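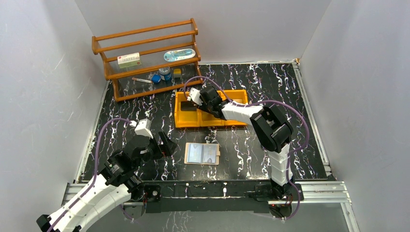 4. Equipment Planning and Budget

4.1 What we had to buy

The Tulgate bench was costed as one unit and then copied. Each unit is two small arms on a shared base plate, an enclosure with plain gray walls, a fixed overhead or side camera, one computer, and a box of objects for sorting. We planned for 3 units. The first budget, drafted by Quintero in January, treated the arms as the whole cost and everything else as rounding. This was wrong, and most of this section is about how wrong.

The arms themselves were the easy line. Two quotes came in, one from Giraldo and one from Skevow, for arms of similar reach and payload. Skevow was cheaper per arm but quoted grippers separately, and the lead time for grippers was longer than for the arms. Giraldo quoted the pair with grippers and cables. We went with Giraldo. Spare servos were left off the order to save money and then added back on a second order, with a second shipping charge. Should have been one order.

4.2 Small items

The items on and around the bench are cheap one at a time, and that is why they were missed. For the card sorting and shelf tasks (Section 3) each bench needs at least:

a compartment tray with low walls
a two-level or taller rack, wood or similar
flat cards in several colors
small blocks, a can, a box, a tube with cap
a shallow oval tray

None of these needs a quote. All of them need a person to go and get them, check that they fit the reach of both arms, and get them again when they are bent or lost. Paucar kept a log of purchases under the petty cash limit and it ran to 71 entries before the second bench was even wired. We recomend a single line called "task objects" with a named owner, and a restock every term whether or not it looks needed.

Duplicates matter more than quality. If a tray is replaced by one with different compartment widths the earlier runs can't be compared with the later ones, not cleanly anyway. Buy all the trays at once. Same for racks. Our third rack came from a different batch, slightly taller, and we ended up keeping it for demos only.

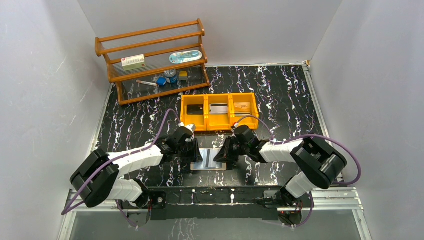 Cards were the item we went through fastest. Thin ones bend at the corners when a gripper closes on them from the side, and a bent card is easier to pick up than a flat one, so the success rate drifts up for no good reason. We now buy packs of 20 and throw a card out at the first visible crease. Stiffer metallic cards last longer but are slicker on the tabletop. Both types should be in the budget, plus a note in the protocol saying which was used.

4.3 Bench, walls, rails

We first asked the Pamon workshop for a finished enclosure and the price was more than we had left after the arms. The version we built is aluminum rail with flat gray panels, cut in-house. Labor was not counted in the original plan at all. Two staff, most of a week per bench, less for the third. Anyone copying this should put the labor in, even if it is paid from somewhere else.

Tabletop: we took a black marbled surface because it was in stock and could be delivered with the rail. It was a purchasing decision, no study behind it. If your vision pipeline is sensitive to background texture, price a plain top first. Changing one later means taking the base plate off and redoing the calibration for both arms.

Cables need slack for the full motion of each arm. We bought them to the length in the arm drawings and had to reorder longer ones, same mistake on two benches. Add the loop, then add some more.

4.4 Totals and contingency

Per bench, after the arms and the computer, we spent 3,000 dollars on everything else: rails, panels, top, cables, lighting, sensor mounts, task objects. The January draft had a third of that. The difference was covered by dropping a planned fourth bench, which in the end we would not have had staff to run.

Contingency was set as a flat percentage of the total. A better way, we think, is to set it by line. Arms: small, the quote is the quote. Fabrication: larger. Task objects: double it. Spares for grippers and fingertips belong under running costs and not under capital, although our finance office wanted it the other way and we lost that one.

The last order in this plan was approved on 8 December 2018. Late deliveries moved the start of collection on bench 3 but not on the other two, and the schedule in Section 5 has been adjusted for that.

Figure 4. Bench layout used for costing. Left and right arms share one base plate at the near edge of the table; the rack is at the back left and the compartment tray is in the middle. The same layout was priced for every unit. Computer not shown.

4.5 Order of purchase

If starting over: rack, trays and cards first, before any arm is quoted. Lay them out on a table, measure the area, then ask for arms that cover it. We did it the other way round and had to move the rack closer in on every bench. Order base plates together with the arms so the hole patterns match. Panels last, they are quick to cut and the easiest thing to get wrong if the rest isnt fixed yet.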